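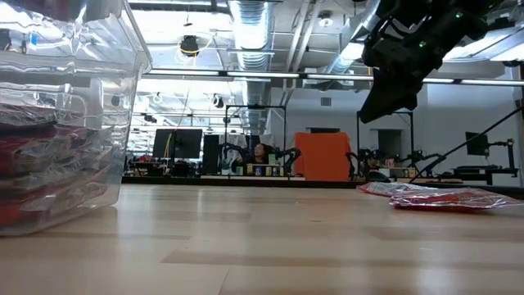
Speaker notes: Budgeting a bin-to-table picking cell
Speaker: Zerrin Yurt. Slides by Tülin Toprak.

Slide 1. Title
Give name and role. Say that the talk covers purchasing only. Control software was in Lourenço's session this morning, so send those questions to him.

Slide 2. What we were asked for
Trultivberg wanted a quote for moving film-wrapped packets out of deep plastic bins and onto a flat surface. Their request listed one line item: robot arm. Leave the line on screen for a moment. The arm is the easiest thing on the list to price, and its price moves least between first quote and final order.

Slide 3. Cost groups
Read the headings, skip the detail:
Arm and controller
Gripper, fingers, spare fingers
Table, frame, mounting plates
Cameras and lighting
Power, network, cable routing
Installation and acceptance
Training
Service after year one
Point out that fingers are a consumable. Put them under operating cost from the start. Finance will move them there anyway, usually in November.

Slide 4. Packaging drives the gripper
Shiny film wrinkles, reflects, and slides. A packet lying flat gives the fingers very little edge to get under. Inside a bin the walls limit the approach angle. Get samples of the real stock before choosing a gripper. Kosard quoted us from a drawing of the packet, and we had to reopen the quote. Ask suppliers for a loan period on the gripper alone. Bodnár agreed to one; Kokon wanted a deposit.

Slide 5. The room
Overhead lights show up as glare on film and on a varnished tabletop. Budget for diffusers or a matte mat. Check the following before signing:
Floor load under the frame
Reach of the arm with the bin in place
Clearance to ducts and hanging fixtures
Walking space between neighboring stations
Where the stop button goes
Adeel has the checklist as a spreadsheet. Offer to send it.

Slide 6. Quantity
We ordered 2 arms first and held the rest of the request for 6 months. The delay cost us the volume discount. It also let us change the mounting plate before we had paid for a full set. Expect a question on whether the discount was worth more. Answer: no, and the figures are in the appendix.

Slide 7. Acceptance test
Write it into the purchase order. Ours was 203 picks from mixed bins with the supplier present, and 2 operators from our side logging every drop and every double pick. Define a drop in writing. Doğukan spent a full afternoon on the phone over that word.

Slide 8. Lead times
Controller is the long item. Table and frame can be bought locally. Do not let the frame arrive first unless there is somewhere to store it.

Slide 9. Questions
If short on time, drop slide 8. Appendix slides A1 to A4 are hidden; press the number and Enter to jump.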